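The Friday Rule, and Other Things We Wrote Down

I have now spent most of May writing rules for a robot that cannot read. The rules are for us, of course. The robot does what it's told, including the time I told it to drive a brand-new plug into the side of a steel bracket at a speed I can only call confident.

For those who wandered in from the gardening posts: I work at Pevitix, in the Havulwood building, where a small arm picks up network cables and plugs them into things. The job is called Custby, for reasons that left the company before I got there. When I took over the cell there was one page of instructions taped to the door. It said BE CAREFUL, and under that, in a different pen, VERY.

Maite Montoya, who runs the floor and has opinions about tape, asked me to replace it with something a new hire could follow on day one. I said it would take an afternoon.

My first draft had 40 rules. I was proud of it. Rule 17 covered the correct way to coil a spare cable. Rule 31 referred you back to rule 12, which referred you to a diagram I hadn't drawn. Maite handed it to Anselmo Escobar on the night shift and asked him to run the cell by it. He gave up partway down the second page and went back to being very careful.

So we cut it to 6. They are printed large, they fit on one sheet, and I'll defend any of them at a barbecue.

1. Nobody's hands go in the cell while the arm has power to move. Pause doesn't count. Pause is a button, and buttons get pressed by elbows. Lock it out, put your own tag on it, keep the key in your own pocket.

2. First run of any new or changed program is at slow speed with a person holding the enable switch. "I only changed one number" is a changed program. It's usually the number that gets you.

3. Hold the boot, leave the plug alone. The clear plastic at the front of a network plug will put up with a lot, but squeezing isn't on the list, and once the latch is bent you have a cable that looks fine and falls out in a week. We grip on the smooth part of the boot and let the plug stick out past the fingertips, so the first thing to touch the socket is the thing that's supposed to.

4. Give the cable somewhere to go. A cable has its own plans. If the tail is pinched or pulled sideways, the plug tips, and the arm will cheerfully push a tipped plug until something gives. Check for slack before the approach, every time.

5. Set the force limit before you set the speed. I had these the other way around for my first 30 insertions and I would like those plugs back.

6. No program changes on Friday after lunch. This one isn't in any standard I know of. It came from experience, all of it mine.

There was some grumbling about number 3. Pelupessy, our other site, grips by the plug body and says it works well for them. They also order a lot of plugs. I've offered to compare reject bins and am waiting to hear back.

I'd also like to put in a word for wiping down the fingers. It didn't make the sheet, mostly because Maite told me that if I added a seventh rule I'd be back at 40 by July. But grit on a finger is grit on the next boot, and a dusty finger doesn't always hold the way a clean one does. We have a cloth. It lives on a hook. I mention this for certain people on the day shift, one of whom is writing this post and did not reach for the cloth.
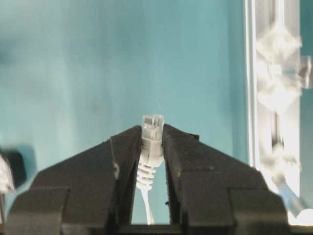
Rule 3: boot between the fingers, plug clear of the tips. Cloth pending.

The sheet has been up for a couple of weeks now. Anselmo says he has read it all the way through, which puts it well ahead of the first draft, and he has suggested one change. He wants rule 1 in bigger type than the rest. I pointed out that all of them are already in big type. He said yes, but that one's about hands — so we reprinted it.

What I haven't settled is how often to go back over the thing. Good practice would be on a schedule, plus any time the tooling changes or somebody gets a scare. My own practice has been to look at it when the tape comes loose. Maite wants a review date and a signature in the corner, and she's right, and I've left a blank space there for now.

Next post is tomatoes again.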